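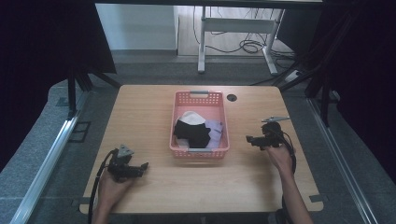

*Cesto cor-de-rosa com três peças de roupa, sobre a mesa de trabalho.*

**Oficina de arrumação de roupa regressa à Surcombe em abril**

A Surcombe vai repetir em abril a sua oficina de arrumação de roupa, depois de as inscrições da primeira edição terem esgotado. A nova edição tem 50 lugares, divididos em grupos pequenos, e cada grupo trabalha durante 2 horas.

O exercício principal é simples de explicar: dobrar peças de tecidos e tamanhos diferentes e guardá-las num cesto pequeno, de maneira que todas fiquem à vista. Os participantes treinam com poucas peças de cada vez. Na mesa da fotografia, por exemplo, o cesto tem uma peça preta à frente, um pano claro atrás e outro de cor lilás à direita, em parte debaixo da preta.

Segundo a organização, a cor ajuda mais do que parece. Quem mistura roupa escura e clara no mesmo cesto encontra depressa o que procura – mas só se a peça escura não tapar as outras. Também se recomenda o cesto de paredes perfuradas, que deixa passar o ar e pesa pouco quando é preciso levá-lo de um quarto para outro.

O programa tem 8 exercícios. Os primeiros são dedicados às toalhas e aos panos de cozinha, os seguintes às camisolas, e o último à roupa de criança, que costuma dar mais trabalho por ser pequena e de formas irregulares. A loja Willell empresta os cestos e a Itov oferece os panos para treinar, que no fim ficam para os participantes.

A primeira edição recebeu 1.577 pedidos de inscrição, um número que a Surcombe não esperava. Desta vez, quem ficou na lista de espera tem prioridade e vai receber uma mensagem com as horas disponíveis.

As sessões começam às 10h00, na sala do rés do chão do edifício Haddadin. A entrada é gratuita, mas a inscrição é obrigatória e faz-se na receção do edifício. Não é necessário levar roupa de casa.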